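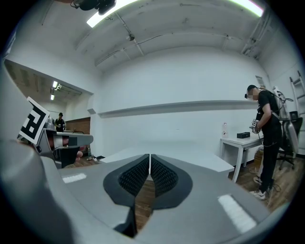

Building Services and Estates Team

Changes to room ventilation settings from December

The ventilation schedule for the ground and first floor rooms at the Folleder building will change in December. Supply fans will start at 6.30 am instead of 5 am and will drop to the low setting at 7 pm. The change applies to 33 rooms. The basement stores and the server room stay on their present settings.

The new schedule follows a review by Gertraud Pfister of readings from the carbon dioxide sensors fitted last winter. Levels in most rooms were close to outdoor values until well after 8 am, so the early start was using power with little effect on air quality. Almost 30 per cent of fan running time fell outside occupied hours.

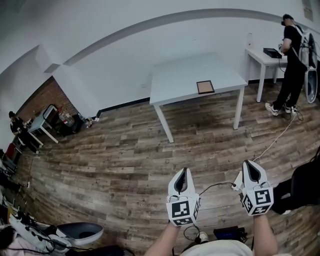
Rooms booked after 7 pm can be kept on the normal setting. Requests should be made through the room booking form at least one working day before, giving the room number and finish time. The wall switch gives a boost of 17 minutes and then resets - it should not be used to cover a whole evening.

Filters on both air handling units will be replaced before the new times take effect. Slamet Mandagi will oversee the work, and each unit will be off for one morning. Windows may be opened during this period, but must be closed again before the units restart.

Faults, draughts or unusual noise should be reported to the estates desk on extension 394.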